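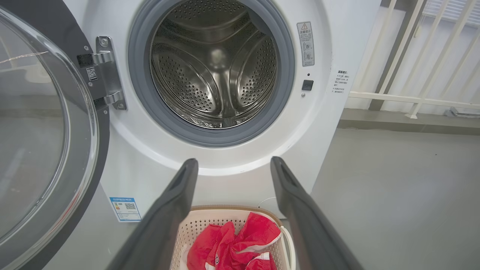
Projeto Kilow: um braço robótico que põe a roupa na máquina
Relatório do segundo período

O que queríamos fazer

Quando o clube de robótica da Escola Técnica Ibarra abriu as propostas, a nossa turma escolheu a tarefa que todo mundo conhece de casa: tirar a roupa do cesto e colocar dentro do tambor. Parece simples, mas tecido é um adversário maravilhoso! Ele dobra, escorrega, enrosca no dedo da garra e nunca fica duas vezes do mesmo jeito.

Montagem

Usamos uma máquina de abertura frontal, com a porta toda aberta para a esquerda, e o cesto no chão, bem na frente. A câmera vai presa junto à garra de dois dedos, então o programa enxerga ao mesmo tempo as pontas dos dedos, o cesto e a boca do tambor. Começamos com a peça mais visível do cesto, vermelha com listras brancas, que se destaca muito bem do plástico creme. A peça branca pequena ficou para os testes difíceis (e como foram difíceis).

O tambor de inox deu trabalho. As pás internas refletem a luz e o nosso primeiro detector achava que o reflexo era roupa clara. Passamos uma quinta-feira inteira mexendo na exposição até ele parar de se enganar.

Treino e testes

Gravamos 300 demonstrações com o controle manual, revezando a cada 10 tentativas para ninguém cansar a mão. Depois do corte saíram 3833 trechos curtos, que o grupo Wandau organizou e rotulou. O grupo Wundeck cuidou do movimento: descer, fechar os dedos, subir sem arrastar a borda do cesto e soltar só depois de passar pela borracha da porta.

Na rodada final, com a peça vermelha, o braço acertou 7 de 10. Gritamos tanto no primeiro acerto que veio gente da sala ao lado! Nos três erros a manga ficou pendurada na borracha.

O que falta

Soltar a peça mais no fundo, testar com meias e ensinar o braço a fechar a porta. Em fevereiro a bancada volta a ser nossa.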